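Questions fréquentes : le sentier Kitari
Temps de lecture : 1 min

C'est quoi, Wenutside ?
Notre petite bande qui retape le sentier Kitari, derrière le village ! Je tiens cette page entre deux sorties, alors pardon pour les fautes. 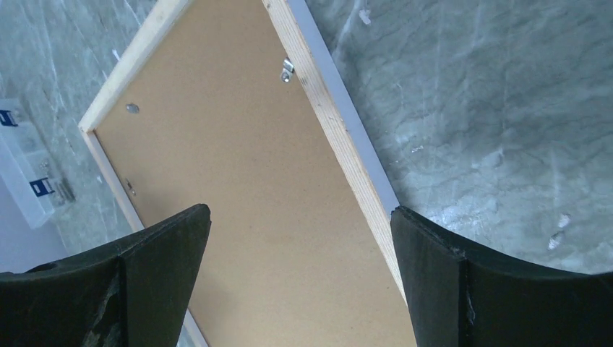 On débroussaille, on remet les marches d'aplomb, et en octobre on plante (100 arbustes cette année, ouf).

Faut-il s'y connaître ?
Non ! Moi, je confondais le noisetier et le charme. Dès 8 ans on peut venir, avec un adulte.

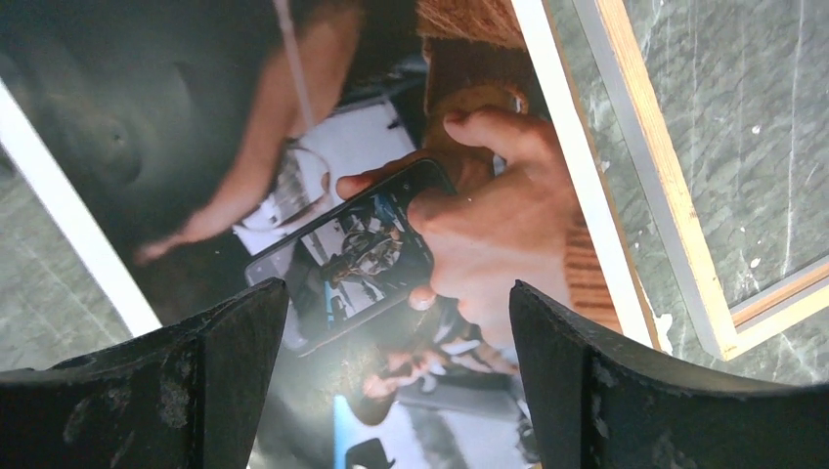 Tirage brillant à bords blancs.

Et pour les panneaux du sentier ?

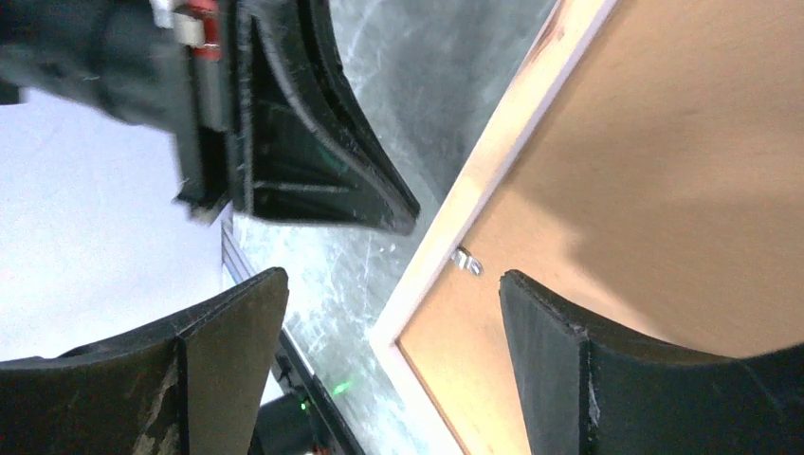 Chaque famille peut en peindre un pour l'entrée côté Adams. Le thème est libre, oiseaux, champignons, le renard si vous y tenez. Un panneau en bois, comme sur la photo, fait très bien l'affaire, pensez juste à le poncer avant la peinture.

Combien ça coûte ?
Rien du tout. Si vous voulez donner, on accepte (il nous manque 500 euros pour la passerelle).

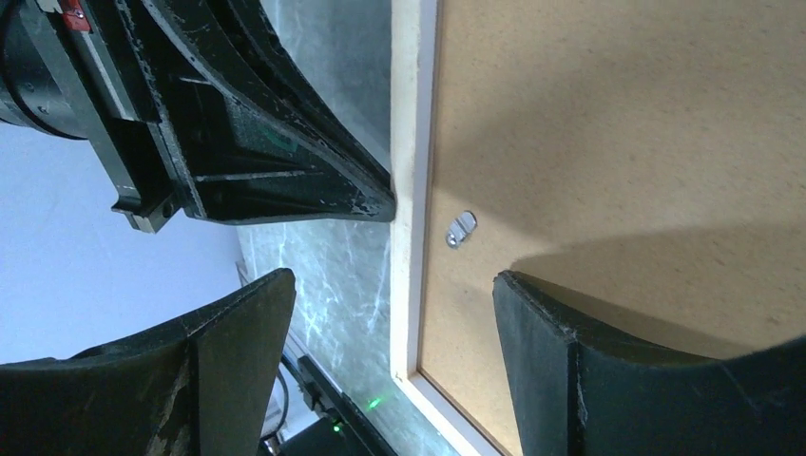
Pour les gants, j'en ai 30 paires, mais surtout en grandes tailles. Les petites mains apportent les leurs !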